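Workshop notebook, September

Clurndale office PCs, dust and noise complaints

Started 8:40 am. Second batch of towers back from the Clurndale front office. Complaint on all of them is the same: fans ramp up mid-morning and stay up until someone shuts the machine down. Two from this batch also drop out under load.

Room temperature 21 at the start. Logged idle and load temps before opening anything, same stress run as last time (16 minutes, all cores). The worst unit hit the high nineties and throttled well before the end. The rest sat in the eighties, which fits with the noise.

Order of work, so we stay consistent across the batch:

1. Power off, unplug, hold the power button in for 10 seconds. Write the asset number on masking tape and stick it to the front of the case.

2. Lay the tower on its side, take the side panel off, and check the board before touching anything. Look for swollen caps, loose headers and grey fluff packed around the socket. Screws go in the magnetic dish.
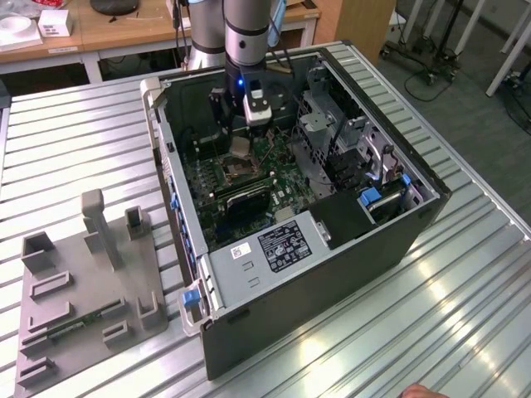
3. Blow out the heatsink with the compressor turned right down. Hold the fan blades still. Do the power supply from the outside only.

4. Heatsink off, old paste off with isopropyl and lint-free wipes. The paste on the first two had gone to chalk. Used the Zirnham tube, a small dot in the centre. The Mercado stuff is too runny in this weather and I've put it at the back of the cupboard.

5. Tighten diagonally, a bit at a time. Reconnect the fan lead (forgot it once last batch, got a fan error at boot).

6. Repeat the stress run and log it in the same sheet.

Results so far

Worst unit now peaks at 70 under load and doesn't throttle. Fan is audible but no longer a nuisance. One of the two drop-outs is still dropping out after the clean, so it isn't heat. Memory test is running on it now, will leave it going over lunch.

To do

Order more wipes and a spare case fan from Zorkville. Ask Clurndale whether the towers sit on the carpet. If they do, suggest moving them up onto the desks, colour-coded labels on the leads so they go back in properly.

Compressor hose is leaking at the coupling again. Needs new tape.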